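Firnilis Workshop Notes
Maintenance of the gripping cell: fasteners, linkages and the return to service

Posted August 22, 2026

The gripping cell at the Figueroa workshop has been in regular use since May, and this entry records the first full maintenance review carried out on it. Earlier entries on this blog dealt with the selection of the arm and the layout of the bench. The present one is confined to upkeep. It is written for readers who look after a similar arm and would like to compare their own routine with an established one.

The cell consists of a single arm and the end effectors that are mounted on it in turn. Its ordinary duty is a pick and place cycle with light household objects. At the time of the review the controller log showed 2,703 completed cycles. The previous inspection, a partial one limited to cables and connectors, was entered at 1,756. The interval between the two was longer than the schedule allows, and the schedule has been amended accordingly.

A review begins with the log and proceeds to the hardware. Entries that record a grip fault are read in full, together with the motor current at the time of the fault. A current that climbs slowly over many cycles generally indicates friction in a linkage. A sudden change is more often a matter of a loose fastener or a shifted fingertip. Both kinds of entry were present in this case, and the hardware inspection was planned around them.

Fasteners on the fingers are checked first, with the arm stopped and the power isolated. Each screw is tested by hand with the correct driver. Any screw that turns is removed, cleaned, given a small amount of medium strength threadlocker and refitted to the value in the manual. Screws that hold are left alone. Repeated tightening of a sound fastener does more harm to the bracket than good, and the practice is discouraged here.
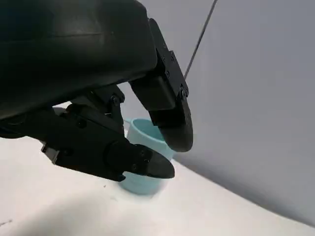 Where a fingertip meets its bracket, the joint deserves particular patience. A very small amount of play at that point becomes a noticeable error at the tip, and the error is easily mistaken for a fault in calibration. The workshop lost the better part of an afternoon to this confusion in the first weeks of operation. The present rule is that no calibration routine may be started until the joints have been checked and the result has been written down.

The linkages are next. They are moved through their full travel by hand and any stiffness is noted before lubricant is considered. Plorkeck, the light grease adopted for this cell, is applied with a fine brush to the pivots only. Fingertip surfaces must remain free of it. A pad that has picked up grease is wiped with isopropyl alcohol on a lint-free cloth and given time to dry before it touches an object again.

Cables receive a visual inspection along their whole length, followed by a gentle pull at each connector. Particular attention is given to the points where a cable passes close to a moving part, and to any cable under tension when the arm is at the limit of its reach. A cable should have enough slack to follow the wrist and too little to catch on the fingers. Ties are replaced at every full review, whatever their condition.

Multi-jointed hands require a separate procedure. They contain more pivots in a smaller volume, and dust settles in the openings between the links and the palm. Compressed air is not used, as it tends to drive the dust further in. A soft brush and a low-powered vacuum nozzle have proved adequate. Each joint is then exercised on its own at low speed before any combined motion is permitted.
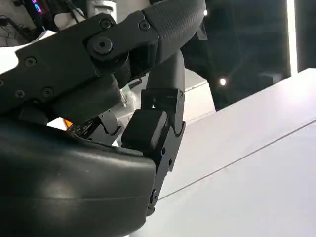 How often should the joints of a robot hand be cleaned?
At this workshop the interval is 277 cycles or one month of use, whichever is reached first. A cell that handles dusty or fibrous material would need a shorter interval, and the manufacturer's manual takes precedence wherever it is stricter.

Calibration is the final stage. The cell runs on Jisidero, the workshop's own control script, which stores the open and closed positions for every end effector in a separate file. The existing file is copied before any new values are written. The open position is set first, then the closed position without an object, and last the grip on a light cup at reduced force. The test is repeated until 3 consecutive grips fall within tolerance. If one fails, the count begins again.

The results are entered in the maintenance log with the cycle number, the screws that were refitted and the values before and after calibration. Spare screws of each length are now kept in a labeled drawer beside the controller. An order for replacement fingertip pads has been placed, and their fitting will be covered in a later entry.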